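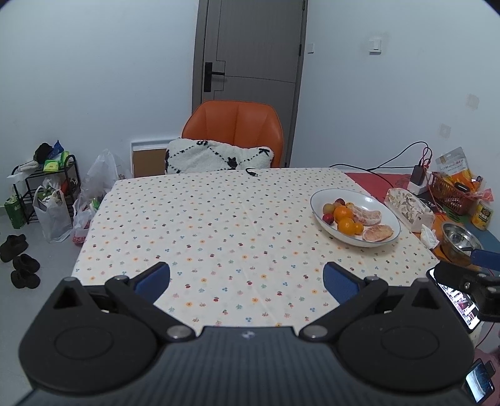 # Trillumby Tablecloth, printed, cream

The Trillumby is our cloth for the table you use every day. We sell it from our shop in Studov and by post, and it has been in the range longer than any other print except the Serrano stripe.

The fabric is woven for us by Vesine, in batches of 1,000 meters. Between one batch and the next the cream can be a little different. If you need two cloths that match, please order them together and write "same batch" in the note.

**Sizes**

- Square, seats four
- Rectangular, seats six
- Rectangular long, seats eight to ten -- made to order, allow three weeks

For the right size, measure the top of your table and add the drop two times. Most customers like a drop of 8 to 10 inches.

**Washing**

Wash at 40 degrees with similar colors. The cloth shrinks a little in the first wash, and we have already added this to the cut size. Iron on the back side while it is still damp. Wax should be scraped off cold, before washing.

The cloth comes folded in paper. The fold lines need one wash and a warm iron, sometimes two.

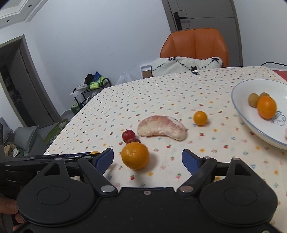
*Trillumby print: strawberries, blue berries and small flowers on cream.*

**Returns**

We take back unwashed cloths within 30 days. Made-to-order lengths we can not take back, but Craig Geddes in our workroom can shorten them and hem them again for a small fee -- write to him before you send anything.

The next batch is expected in March. Napkins in the same print are sold separately, in sets of six.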